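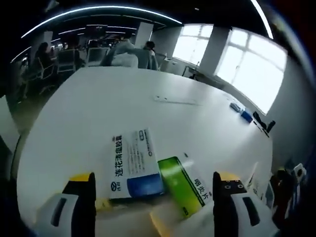 Two boxes of medicine on a white table, one marked 连花清瘟胶囊 and the other 咽炎片.

Fokilmont opens medicine cabinet service to all tenants

Households invited to bring boxed medicines for sorting, checking and safe disposal

Fokilmont, the housing association, has announced that its medicine cabinet service will be open to all tenants from December. The service helps households go through the medicines they keep at home, set aside those that are out of date, and store the rest so that they can be found when they are needed.

The service was first offered at the Namow building, where 70 households took part. Between them they brought in 800 packets, bottles and tubes. Of these, 406 were past the date printed on the pack and were handed to a pharmacy for disposal. The remainder went home with their owners, in most cases with a large-print label and a written list.

Sessions are held at a table in the common room of each building and are led by a pharmacist. Tenants may bring as much or as little as they wish. Boxes are laid out on the table and taken one at a time. The pharmacist reads the name and the date, asks what the medicine was bought for and who in the household uses it, and notes any product that should not be taken together with another.

Particular attention has been given to medicines with packaging in a language other than English. Many tenants keep products bought abroad or sent by relatives, among them herbal capsules and tablets for colds and sore throats. Boxes printed in Chinese and Korean can be read at the session by a member of the language team, who will write the name, the date and the maker's directions on a card in English and in the tenant's own language. The card is kept with the box.

Lies Wouters, Head of Tenant Services at Fokilmont, said: "Our tenants told us that they had drawers full of medicine and did not know what could be kept. In many homes one person reads the labels for everyone else, and when that person is away the rest of the family is left guessing. We are pleased to be able to offer this help in every building."

Mal-soon Ban, the pharmacist who led the sessions at Namow, said: "Please bring medicines in their boxes, with the leaflet if you still have it. A strip of tablets without its box is very hard to identify, and the date is often on the part that has been torn off. We do not tell anyone off for what they bring. We would much sooner see it on the table than have it left at the back of a cupboard."

The language team is co-ordinated by Soon-im Yoo. Tenants who need a language other than Chinese or Korean are asked to say so when booking, and an interpreter will be arranged where one is available.

Each appointment lasts 10 minutes for every person in the household whose medicines are to be checked. There is no charge. Prescription medicines may be included, but the pharmacist at the session cannot change a dose or issue a repeat prescription, and tenants with questions of that kind will be referred to their own doctor. Needles and other sharp items cannot be accepted.

Storage boxes with a lockable lid will be offered to households with young children. These are supplied by Dadetti and remain the property of the tenant. Ognjen Đorđević, Buildings Manager, will arrange for a high shelf to be fitted in any kitchen or hallway where there is no suitable place out of a child's reach.

The next sessions will take place at Namow and at Pangaribuan House. Dates for the other buildings will be displayed in the entrance halls and sent to tenants with their rent statements.

Notes to editors

Fokilmont is a housing association providing homes for rent to families and older people.

The medicine cabinet service is intended for tenants of Fokilmont and members of their households. It does not replace advice from a doctor or a local pharmacy.

Press enquiries should be addressed to Bok-nam Yook, Communications Office, Fokilmont.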